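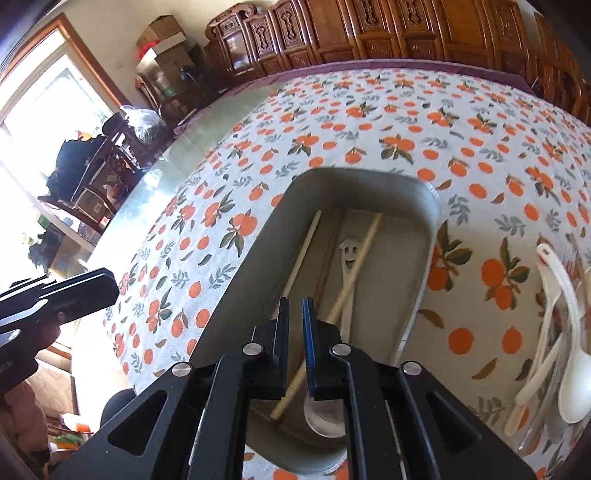
Shared ward tablets: users stay signed in to the messaging app after handover

2 min read

We run Nekevau on 155 shared tablets. Session timeout is set to four hours on the server, but on some devices the previous nurse's account is still open at the next shift. It started in November after the Oltus update. Is there a setting I have missed?
Maiara Andrade, 12/26/22

Arlindo Marinho
The server timeout only applies to the web client. Tablets take theirs from the device profile, and the update resets that field to "never". Set it again under Profiles - Shared - Session, push the profile, then restart the app on each device. Check that push notifications stop at sign-out too, or message previews will still appear on the lock screen.

Zuleica Rezende
Same here on six tablets. Reinstalling fixed four of them, no idea about the rest.

Mirela Conceição
Which version? Ours is fine.

Related questions
Read receipts missing in group threads
Exporting message logs from Rangel
Bosach badge reader not detected at sign-in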